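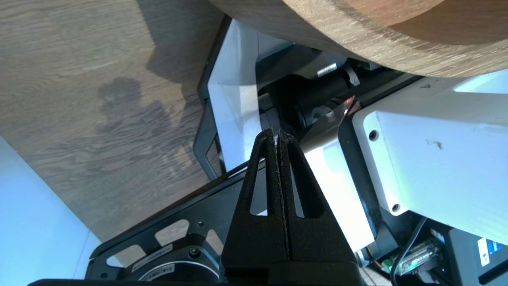
# Bedside tidy task: trim the closed-gripper starts or keep them?

**Souad Lamrani** — 8th June

We're recording demonstrations for the bedside tidy task on the Gustis set. Remote and the white disc come off the round table and go in the drawer, phone stays where it is. Every episode opens with the gripper closed and nothing in it, and some operators sit like that for a good while before they move.

My labelling notes at the moment:

- episode starts at first arm motion, not at record
- one instruction per object, so a full tidy is two episodes
- failed grasps stay in if the operator recovers
- anything touching the phone cord gets binned

I'd like to trim the idle part off the front before training. Any objections? The head view gives the policy the whole tabletop, so I can't see what it loses.

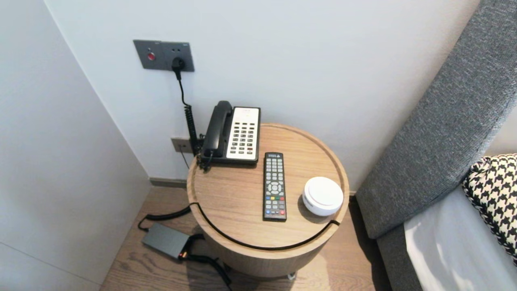 **Akihiko Oda**

I'd object. If you cut every start down to first motion, the model never sees a still arm followed by a sensible first move. We did that in February on the Thambiah runs and got a policy that lurched the moment it was switched on. Leave roughly two seconds of idle at the front.

Also, binning everything that touches the cord is too strict. Brushing a cable is normal in a room like that. Bin it if the phone shifts.

**Souad Lamrani**

Fair enough on the idle, I'll pad the starts. Not convinced on the cords. There's coiled cable down the wall and along the floor as well, and if the operators get casual about one they'll get casual about all of them.

**gumleaf_ops**

With Souad on the cables. Much easier to loosen a rule later than to go back through old episodes looking for snags.

My question is the drawer. Are you opening it by hand before you hit record, or is that part of the demo? If it's open in every episode the thing will never learn that it has to open it.

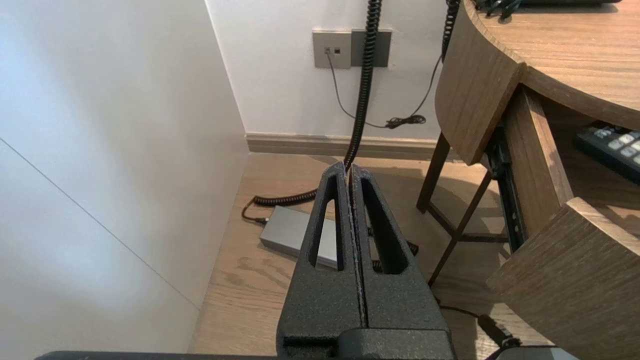
## Re: drawer state

**Souad Lamrani**

Opened before record for now. I want the put-away part solid first. Opening it will be a separate instruction with its own batch.

**Akihiko Oda**

Then vary how far it's pulled out. Use three positions and write them in the episode notes, otherwise the place will only work at the one depth. And swap the order — remote first in half of them, disc first in the rest.

**gumleaf_ops**

Disc is the one I'd worry about. It's low and round, so if the fingers close off-centre I'd expect it to squirt out. Ours did on the Truvora arm until we put more wrist-view episodes in.

**Souad Lamrani**

Operators have been told to line up across the middle and close slowly. Wrist view from the disc batch: 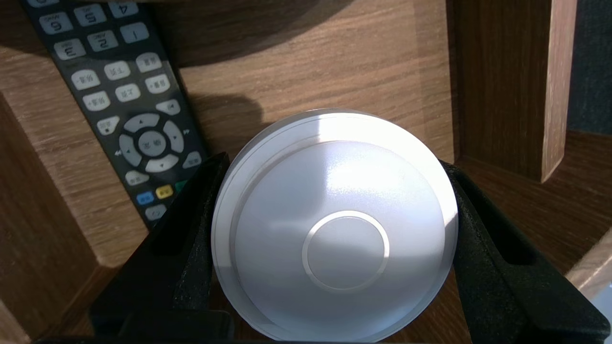 *Disc between the fingers, remote behind.*

**Akihiko Oda**

Grasp looks all right to me. I'd still record some with the remote out of the way, so it doesn't learn to use it as a landmark.

**Souad Lamrani**

OK, adding that to the sheet. Cord rule stays as is for this batch.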